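Ticket 700: Train name not updating on platform displays after renaming of Kollár Express

Product: Staltix passenger information
Component: Name table / display feed
Priority: Medium (raised to High, see log)
Status: Resolved, one item open
Reported by: Ragnheiður Bjarnason, Timetable Data
Assigned to: Lertchai Klinhom, Systems Support
Opened: 22 April 2025

Summary
The daily service formerly named Kollár Express was renamed Storkwood Express by order of the operations directorate. The new name was entered in the Staltix name table and published with the overnight timetable load. Platform displays at Wilik and all stations west of it still show the old name. Reservation printouts and the web timetable show the new one.

Steps to reproduce
Open the name table and search for the service by train number. The record reads Storkwood Express.
Open the display preview for Wilik, platform 2. The record reads Kollár Express.
Force a refresh. No change.

Expected
All outputs take the name from the name table.

Comments

Ragnheiður Bjarnason
Entered according to the change notice. Effective date is correct, train number is correct, old record is end-dated. I have checked for a duplicate and there isn't one visible in the editor. The station manager at Wilik has had complaints from passengers with bookings in the new name who didn't recognise their train on the board, and asks for a time frame. There is also a letter from the Kollár town council, which opposed the change and is now asking whether the renaming has been withdrawn. It has not. I'd like to be able to tell them so without the display contradicting me.

Lertchai Klinhom
Confirmed on preview and on the test board. The display controller is not holding a stale copy. I cleared its cache and it fetched a fresh file, and the fresh file contains the old name. The fault is upstream of the controller. Raising to High given the public-facing error.

Can you attach the change notice and a photo of the board at Wilik?

Ragnheiður Bjarnason
Change notice attached, board photo to follow from the station.

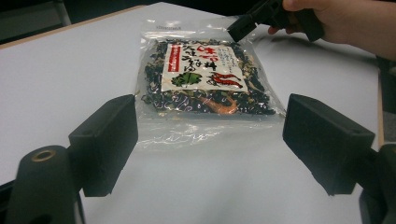

Attachment: dried food mix in clear bag, with dried shrimp.

Lertchai Klinhom
Notice received and read. I have what I need from the preview, so the board photo can wait.

Looked at the export job. It builds the display file in two passes. The first reads the name table. The second applies display overrides, a separate table used where the full name is too long for the older boards. There is an override for this train with the value "Kollár Express". Overrides have no end date field, so end-dating the parent record does nothing to them.

I deleted the override and re-ran the export. The old name is still in the file.

Nattawut Boonchu, Display Integration
Check how the á is stored. We had a similar problem in January with a station name. The override table can hold the same name twice, once with a single accented character and once with a plain a followed by a combining accent. The two look identical on screen, and the editor collapses them into one row. Delete removes whichever it finds first.

Lertchai Klinhom
Correct. Queried the table directly and found a second row using the combining form. Removed it by row key. Export re-run, file now contains Storkwood Express. Preview at Wilik is correct. Test board is correct.

The new name is 17 characters including the space. The older boards west of Wilik take 13. They will cut it to "Storkwood Exp" unless an override is entered. Ragnheiður, please advise on the approved short form. I don't want to invent one for a name that is already getting letters.

Ragnheiður Bjarnason
Approved short form is "Storkwood Ex". Entered as a display override, plain characters only.

Lertchai Klinhom
Published. Boards confirmed by remote read at Wilik and at the western stations. Lowering to Medium.

Young-sook Hong, Station Announcements
Automated announcements at Wilik are still using the old name. Boards are fine. The announcer said Kollár Express for this evening's departure while the board above it showed Storkwood Ex. Same ticket or a new one?

Lertchai Klinhom
Same ticket, please. The announcement server doesn't use the display file. It looks up an audio clip by name code. The code for this train has not changed, and the clip behind it is the old recording. Do we have a recording of the new name?

Young-sook Hong
The main language is recorded and approved. The second language is booked with the studio but has not been delivered. If I load one without the other, the server rejects the pair and falls back to the old clip for both.

Nattawut Boonchu
Workaround: set the name code to blank for this train. The announcer will then give departure time, destination and platform with no name. It takes effect at the next server restart, which is scheduled overnight. I would not restart during service hours, as the queue is lost.

Young-sook Hong
Agreed. Name code blanked. Staff at Wilik have been told to make a manual announcement with the new name until the clips are in.

Kanokwan Wiriya, Duty Control
Restart completed overnight without errors. Morning departure announced by time, destination and platform. No name given. Board correct.

Lertchai Klinhom
Ran a check for other duplicate overrides of the same type. Found 36 rows across the network, all on names with accented characters. In every case both rows carry the same text, so nothing is displaying wrongly at present, but any of them would behave like this one if the name were changed. List sent to Timetable Data for cleanup.

Ragnheiður Bjarnason
List received. I will work through it by row key and not through the editor. Reply to the Kollár council has gone out.

Resolution
Cause: duplicate display override stored in two character encodings, not removed when the parent name record was end-dated.
Fix: both rows deleted, approved short form entered, export re-run.
Follow-up raised with the vendor: add an end date to overrides and normalise characters on save.

Open item
Audio clips for Storkwood Express. Owner: Young-sook Hong. Restore the name code once both clips are loaded, then close.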